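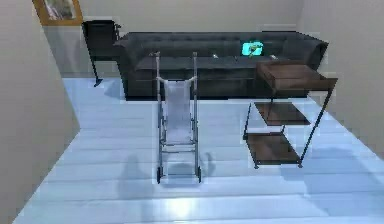 3 Inbetriebnahme des Raumsensors Tidora

Der Sensor misst Temperatur und relative Luftfeuchte in Wohnräumen und Küchen. Für die Montage werden ein Kreuzschlitz-Schraubendreher und die beiliegende Halteplatte benötigt.

3.1 Montageort festlegen

1. Innenwand wählen. Außenwände verfälschen die Temperaturmessung.
2. Abstand zu Türen und Fenstern einhalten: mindestens 66 cm.
3. Halteplatte waagerecht ausrichten und mit zwei Schrauben befestigen.

Hinweis: In Küchen den Sensor nicht oberhalb von Kochfeld, Wasserkocher oder Spüle anbringen. Aufsteigender Dampf führt zu Fehlalarmen.
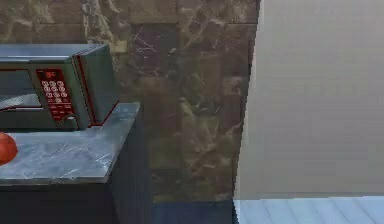 3.2 Batterien einlegen und anmelden

1. Gehäuse nach oben von der Halteplatte abziehen.
2. Zwei Batterien Typ AAA einlegen, Polung beachten. Die LED blinkt grün.
3. An der Basisstation das Menü "Geräte" öffnen und "Hinzufügen" wählen.
4. Taste am Sensor drei Sekunden gedrückt halten, bis die LED dauerhaft leuchtet.
5. Gehäuse wieder aufschieben, bis es hörbar einrastet.

Bleibt die LED dunkel, Batterien entnehmen, 11 Sekunden warten und ab Schritt 2 wiederholen.

VORSICHT: Keine Akkus verwenden -- die niedrigere Zellspannung löst vorzeitig die Batteriewarnung aus. Alte und neue Batterien nicht mischen.

3.3 Messwerte prüfen

Nach der Anmeldung überträgt der Sensor alle drei Minuten einen Wert. Die Anzeige der Luftfeuchte ist erst nach zwei Stunden stabil. Ein Abgleich vor Ablauf dieser Zeit wird von der Basisstation abgelehnt -- Fehlercode F11.

Handbuch durchsuchen Suchbegriff eingeben Suchen
2 Kommentare Teilen
Kontakt | © Tidora, Technische Redaktion: Azadeh Mirzaei | Nach oben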